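The arms came in January, and the people stayed

When the first robot arms went up at Wama, my aunt's friends on the packing side brought in a cake, half as a welcome and half as a kind of wake. I had a slice of it myself, and I remember thinking that we were all being a little dramatic, and also that we might be right.

I've worked at the place for 13 years, the last 2 of them alongside the arms, and I'd like to say a word for the part of automation that doesn't make it into the brochures. The arms need company. Someone has to stand near them, get the cables out of the way, notice that a joint is making a sound it didn't make yesterday, and show them the same small movement again and again until it takes. My friend Reda Shehata used to fold and box for a full shift. Now she teaches folding to a machine, and she says it has made her think harder about her own hands than all the boxing ever did. She also says her feet hurt just as much, and I believe her.

What bothers me is how we pay for that. When Reda moved over, her title changed and her wage didn't, as if the knowledge in her hands were something lying around the building, free to whoever picked it up. I think that's wrong. If a company is going to lift a skill out of a person and put it in a machine, the person ought to get something for it — a raise, surely, and some say in what the machine does next.

I don't want the arms gone. They've taken over the heavy lifting on the Olten line, and my back sends its regards. But we get 15 minutes at the end of the day to talk over how things went, and most of that goes to the equipment. I'd gladly give the equipment five of those minutes and let the rest go to the folks standing next to it, who have plenty to say — if you ask them before they've got their coats on.
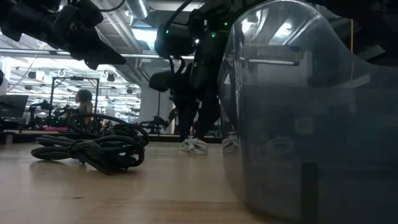
By Tien-fu Man

Tien-fu Man works in packing at Wama and writes now and then about jobs and the people who do them.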